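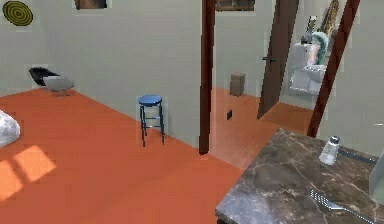 A blue bar stool against the back wall, with the marble countertop in the foreground.

Battery return and replacement scheme: changes for members

Munulham Equipment Library has revised its arrangements for the loan, charging and return of camera batteries. The new arrangements take effect on October 29, 2021 and apply to all members, including those who borrow through the Bogale and Nultmont branches.

Each lighting or camera kit will now be issued with two battery packs and one mains charger. Members who require a third pack should request it when they make their booking, as spare packs can no longer be added at the collection desk. The deposit for each additional pack is £20, refunded when the pack has been returned and tested.

Packs will leave the library charged to 60 per cent. This is the level at which they are stored, and members should allow time for a full charge before use. Only the charger supplied with the kit may be used. Packs from the older Plollura range have a different connector and must not be fitted to the current chargers by means of an adaptor. The remaining Plollura packs will be withdrawn as they come back from loan, and members holding one on extended loan are asked to return it to any branch.

A pack that is swollen, dented or leaking should not be charged or posted. Please switch off the equipment, remove the pack if it is safe to do so, and telephone the branch from which it was borrowed. Staff will advise on how it should be brought in. No charge will be made for a pack that has failed in normal use. Packs damaged by water or by the use of another charger will be charged at replacement cost.

Members are also reminded that contacts should be covered with the plastic cap provided whenever a pack is carried outside its case. Replacement caps are free of charge at all branches.

Loans already booked for a period of up to 3 weeks will be honoured under the previous terms. Questions about the scheme should be addressed to Flor Taipe, Loans Manager, at the Munulham office. The full conditions of loan were last reissued in June and will be amended to include the points above.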